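Unit 2: Friction and Everyday Surfaces
Course notes, Obinna Lawal

Friction is the force that resists two surfaces sliding over each other. Static friction acts before anything moves. Kinetic friction acts during sliding and is usually smaller, so a heavy crate is harder to start than to keep going.

For dry solids we write F = μN, where N is the force pressing the surfaces together. The value of μ depends on both materials. A table of typical values is in the Woseo reader. 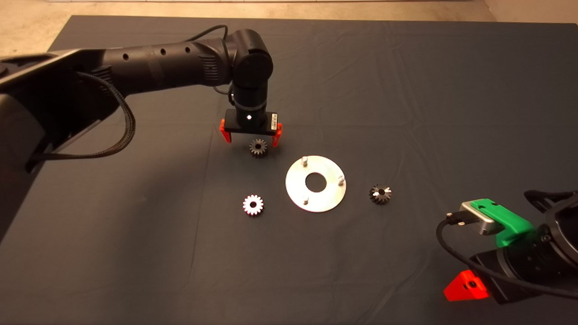
Contact area does not appear in the formula. A brick on its side and a brick on its end need the same pull, as long as the surfaces are alike. Rubber is a common exception — it deforms under load, and μ changes with pressure.

Worked problem: a 600 N crate rests on a level floor and μ (static) is 0.4. The pull needed to start it is 0.4 × 600 = 240 N.

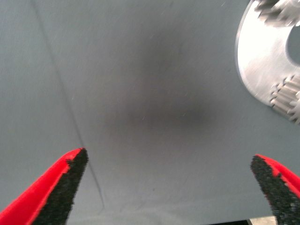

Surface texture matters most when one material is soft enough to press into the other. Shoe soles and tires are the usual cases. Gripping faces are often made rough for similar reasons, like the black textured pads inside the red fingers. Oil or water between the surfaces can lower μ a great deal.

Before lab: read Mohammed, chapter 2, and bring a calculator.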